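4.2 Sobre a leitura dos motivos têxteis como prova de continuidade

A literatura sobre comunidades de contacto recente recorre com frequência aos têxteis como se fossem documentos. Um losango repetido numa faixa de algodão passa a ser lido como mapa, genealogia ou memória de migração, e a leitura circula de artigo em artigo sem que se volte ao informante que a terá dado. No corpus que revimos, composto por 35 monografias e relatórios de campo, apenas 8 indicam quem interpretou o motivo, em que língua e a pedido de quem. Os restantes limitam-se a afirmar que o desenho «significa» alguma coisa.

O caso da coleção Altirholm é instrutivo. O inventário reúne 3.317 fichas de objetos, entre peças de vestuário, cestaria, adornos plumários e armas de caça. Nas fichas de têxteis, a coluna «significado» foi preenchida, em larga medida, depois da entrada das peças em depósito, e a caligrafia muda três vezes. Ó Conaill aceita esses preenchimentos tardios como testemunho indireto. Não vemos fundamento para tanto. Uma anotação sem data nem fonte vale como indício do que o museu queria saber, e pouco mais.

Há ainda o problema da forma. Ziguezagues e losangos são fáceis de obter em quase qualquer técnica de tecelagem por contagem de fios e aparecem em regiões que nunca tiveram contacto entre si. A semelhança entre duas faixas diz pouco sobre parentesco cultural enquanto não se conhecerem o tear, a fibra e a sequência de trabalho. A geometria, tomada isoladamente, presta-se a tudo (Figura 3). 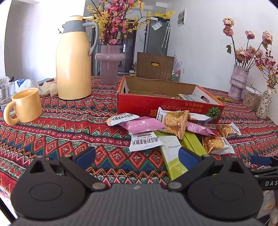 Figura 3. Toalha de mesa com faixas de ziguezagues, losangos e motivos estilizados; sobre ela, snacks embalados individualmente.

O projeto Kidov tentou contornar a dificuldade com um índice de similaridade entre padrões, calculado a partir de desenhos normalizados. O método é engenhoso e os autores merecem crédito por publicarem as matrizes completas. Continua, porém, por demonstrar que o índice mede algo além da escolha do desenhador. Ao reduzir cada tecido a uma célula mínima, perde-se a ordem das faixas, a cor e a densidade, precisamente os elementos que as tecedeiras entrevistadas em Tuvcombe referiram em primeiro lugar quando lhes foi pedido que distinguissem peças próprias de peças alheias. Várias delas ignoraram o motivo central e foram direitas à ourela.

Poder-se-á objetar que as entrevistas de Tuvcombe são recentes, que decorreram em junho, época de feira, e que as respostas refletem o interesse dos compradores. A objeção é razoável. Aplica-se, contudo, com igual força às recolhas antigas, feitas quase sempre em contexto de troca, e não temos notícia de que alguém as tenha posto de parte por esse motivo.

Optámos, por isso, por excluir da análise quantitativa da secção 5 todas as atribuições de significado sem informante identificado. A decisão reduz bastante a amostra e torna impossível a comparação regional que tínhamos previsto no desenho inicial do estudo. Mantivemos os dados técnicos (fibra, torção, número de passagens), que podem ser verificados nas próprias peças. As atribuições excluídas constam do Anexo B, com a redação original das fichas.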